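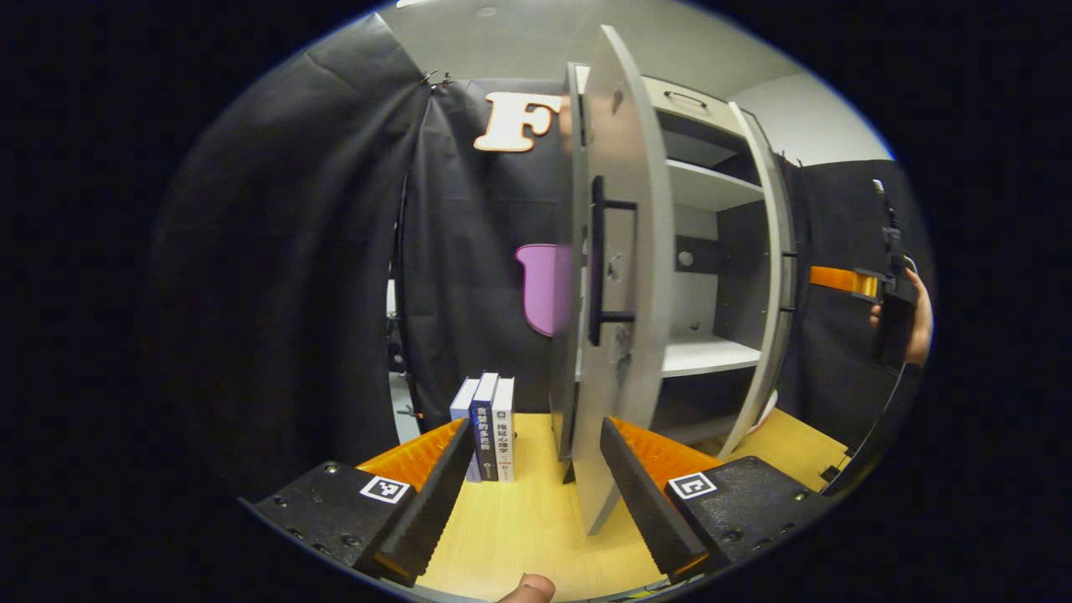
Small Shelves, Big Summer: the Gurden Reading Corner Gets Sorted

July 12, 2019

We've been promising a proper tidy of the books since January, and it's finally happening! The Datdale shelves had reached the point where a new paperback could only go in sideways on top of the old ones (we've all done it), so this month everything comes out onto the tables, gets a wipe and goes back somewhere sensible.

The total so far is 359 books, and 137 of those are already in their new homes. The Chinese-language titles have been the happiest surprise of the whole job. A lot of them had been sitting behind the cookbooks, and now they're getting a spot where you can read the spines without moving anything. If you've been looking for 拖延心理学, the one on the psychology of procrastination, it's on the table next to the gray cabinet, and yes, several of us would like it after you. The navy one beside it has 多巴胺, dopamine, on the spine, so the two make a pretty great pair for anyone who keeps meaning to get started on something.

We're big fans of closed cabinets for this. Open shelves look lovely for a week and then the dust arrives! A cabinet with a door and a couple of white shelves inside keeps the sun off the covers, and a good long bar handle means you can open it with an armful of books. Stand them upright and snug, but leave enough room to get a finger in beside each one. Heavy hardcovers go on the lower shelf, please, and anything that flops over wants a neighbor or a bookend.

Sorting carries on in the Quiambao room for the next 9 evenings, from after supper until we get tired. Come for ten minutes or stay for the whole thing. We have cloths and plenty of labels, but we could use more small boxes, so bring some if you've got them.

Doubles and spares will go to the Wultilel book swap, where we've been given 28 feet of table space. That's a lot of table! Start thinking now about what you'd like to bring along, and write your name inside the cover of anything you want back.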